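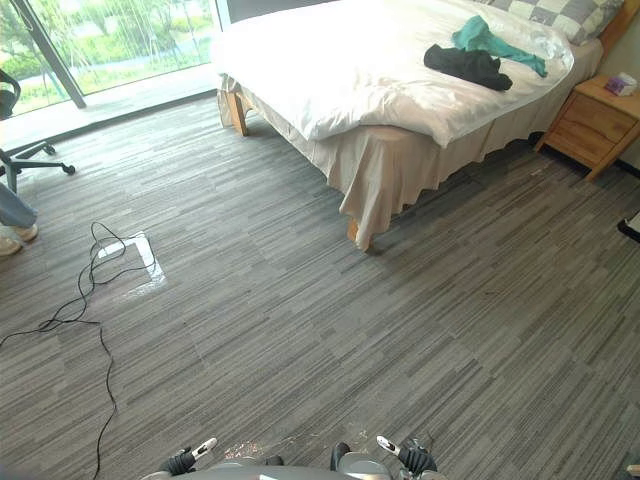

Trefor Cadwaladr wrote back before seven to say the humidity log proves nothing, that one sensor on one wall is an anecdote, and that if I want to blame the trickle vents I should tape them shut for a week and show him the difference. He is right about the single sensor. I disagree about the vents.

Position after the first stretch of February logging, bedroom only. Overnight relative humidity peaks at 85 percent, usually between four and five in the morning, then falls once the door is opened. Air temperature drops to 17 degrees C before the boiler starts. Window glass fogs along the bottom third. No mold on the outside wall yet, but the paint in the upper corner feels soft when pressed with a thumbnail, and it did not in the fall.

The logger is the small Cosari unit with the coin cell. It samples every five minutes, which makes 289 readings for a full day if both midnights are counted. I had been counting both, so each daily mean had one reading too many, and every midnight was being used twice. Fixed the spreadsheet this morning. The means moved by less than a tenth of a point. Left a note in the header row anyway.

Calibration: salt test in a sealed jar, table salt made into a wet slurry, logger on an upturned cup, left overnight. Should settle near 75 percent. Mine settled at 77 and stayed there. So the 85 peak is probably nearer 83. Trefor will say that is my whole effect gone. It is two points.

Moved the logger off the wall and onto the shelf at mattress height, a hand's width from the plaster. Second logger ordered from the Gitville shop for the landing, so there will be a reference outside the room. They quoted four days. Until it comes I will not touch the vents, or there will be two changes and one instrument.

Read the manual for the Zomidine dehumidifier again. The extraction figure on the box is given at 30 degrees and 80 percent, conditions this house has never had. The cold performance is in a footnote and amounts to less than half. It is a compressor type, so it will also ice up and pause to defrost. Not buying it yet. The Başaran desiccant model holds its output in the cold but costs more to run. Worked out about 1000 watt-hours for a night on low, before any credit for the heat it gives back to the room.

Laundry now dries in the bathroom with the fan on and the door closed. Started last night, 9 p.m. Strictly that counts as a change too, so I have marked it in the log with a line.

Peak overnight after that: 81, uncorrected. One night. Did not mention it to Trefor.

Still to do: weigh the next load before and after drying, check the fan is really moving air at the grille, buy coin cells.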